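Flasatix Bench Cell for PC assembly and refurbishment

Home > Bench equipment > Assembly cells > Flasatix

If you run a workshop where computers are built, repaired or given a second life, you will know the part of the day when everybody's shoulders start to ache. It tends to come in the middle of the afternoon, after a long run of small, fiddly parts that all have to be picked up by the edges and put down just so. The Flasatix Bench Cell was made with that part of the day in mind, and we are very fond of it (we would be, of course, but our customers seem to be too!).

The cell takes on the repeated handling: processors, memory and small boards, lifted from a moulded tray and carried over to the machine being worked on. Your own people stay at the bench, setting out trays, checking sockets, routing cables and deciding what is worth keeping. We've found that most teams settle into a rhythm with it after a week or two, and that the person who was least keen at the start often ends up looking after the tray layouts. 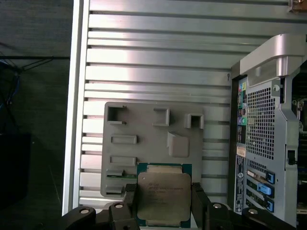 Grip force is set separately for each part, and you can change it from the bench screen without calling us, although you are always welcome to call. The fingertips are textured and come off with a hex key when they wear. Please do keep a spare pair in the drawer, as a worn fingertip always seems to show itself on the busiest morning of the month.

Our longest-running customer is the refurbishing workshop at Grurkuvside, which has had two cells since last August and now puts about 4,000 machines a year through them. Nobody lost their place there. Three of the bench staff moved over to testing and fault-finding, which they had been asking to do for ages, and the late shift now finishes at half past six instead of eight. They did tell us the first month was slow going, mostly while trays were being sorted out, so we now include a setup visit in the price.

What comes with it
Bench cell with two-finger gripper and wrist camera
Seixas tray set, 40 trays, grey
Drekia bench software, with updates for the first two years
Two spare pairs of fingertips
Setup visit and one day of training for everybody who will work beside it

Details
Reach: 123 cm
Weight without bench: 53 kg
Power: ordinary wall socket

Delivery takes six weeks. If your chassis are an unusual shape, or you have a mixed lot of old and new, send us one of each and we'll try them on our own bench before you order anything.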